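Damir Dimitriou
@brorer_notes

Meeting room acoustics, short thread. Speech goes muddy when hard surfaces throw it back – long tables are a common culprit.

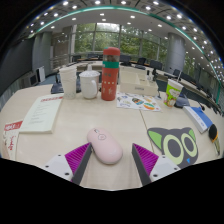
Reverberation is worst in rooms with bare walls. Soft items on the table help very little: a dark grey cat-shaped mouse pad absorbs next to nothing. Treat the ceiling first, then one long wall.

Panels at Sesudar come in packs covering up to 110 square feet.

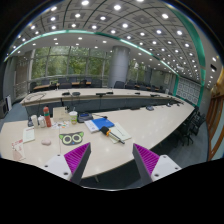 Long pale table, conference room.

Wall figures in October.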